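Students put picking robot to work on donated flow rack

September 17, 2024
By staff reporter
3 min read
14 shares | 2 comments

BARRETO – A student robotics club at Barreto Technical College has started its fall project, a robot arm that picks goods out of plastic bins the way a worker in a small warehouse would.

The project is called Gridholm, after the name the students gave their control software. It began last spring as a class assignment in the automation program and moved over to the club when the class ended. The club meets in the old machine shop on the east side of campus.

Students work with a rack of steel rails and roller lanes stocked with blue bins. The rack came from Cendetti, a parts distributor in town that was replacing its own storage lines. The company also gave the club a set of used bins and paid for the truck that brought everything over.
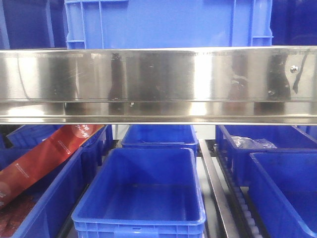 Blue bins on the lower level of the rack, one with a long red package leaning in it.

The goal is simple to state. The robot gets an order, finds the right bin, takes out one item and sets it down. Then it goes on to the next item on the list. The students want it to fill an order of 10 items without help from a person.

It is not there yet. Club members said the arm does well with boxes and stiff packages that have flat sides. Soft bags and thin packages are harder, and so is anything that has slid into a corner of a bin. The steel rails also give the vision software trouble, as the polished metal reflects the bins next to it. The team has tried changing the shop lights and is now teaching the software to ignore the parts of the view where the rails are.

Small items have been their own problem. When only a few things are left at the bottom of a deep bin, the hand has to reach down between the walls without touching them. The club spent most of its first two meetings on that move alone.

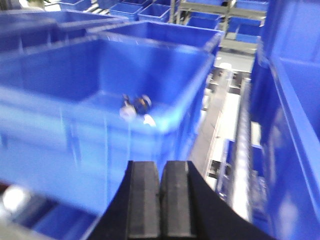
The club is split into 4 teams. One works on the hand and its finger pads, one on the vision software, one on planning the motion of the arm, and one on the rack and the test goods. Members switch teams at midterm so that everyone gets time on the arm. First-year students have to pass a safety check before they can run it, and a second person must stand by the stop button whenever the arm is powered.

The test goods are a mix of packaged items and loose hardware. The college bought part of the set, and students brought in the rest from home. Each item is entered in a shared list with its weight and size, and the software team uses the list to decide how hard the fingers should close.

Not all of the work takes place at the rack. The hand team also practices on single metal parts laid on a flat surface, where there are no bin walls to work around. A grip is tried there first and then moved to the bins once the team is happy with it.
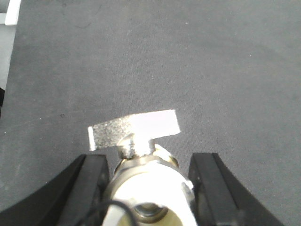 Money for the project comes from the student activities fund and from Plustia, a packaging firm that gave the club $500 for spare parts. Most of that has gone to finger pads, cables and a replacement power supply. The club plans to ask for more in the spring if the arm is ready to show to visitors.

The students have also been working on how the hand moves near the rails. If it comes in too low, it can bump the steel and the safety system stops the arm. Each stop means a walk through the restart steps, which takes around 10 minutes. The motion team has rewritten the approach path twice this month and has set a slower speed for the last part of the reach.
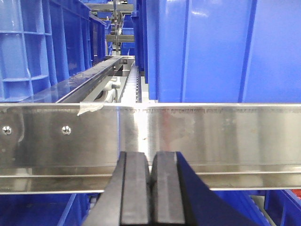
A public demonstration is planned for December, in the last week of classes. The robot will fill orders picked by the audience from a printed list. Staff from Cendetti and Plustia have been invited, along with students from the two local high schools.

The club is open to all students at the college, including those outside the automation program. No experience with robots is needed, but new members should plan to come to the safety session before joining a team. Sign-up sheets are posted outside the machine shop and at the student activities desk.

2 comments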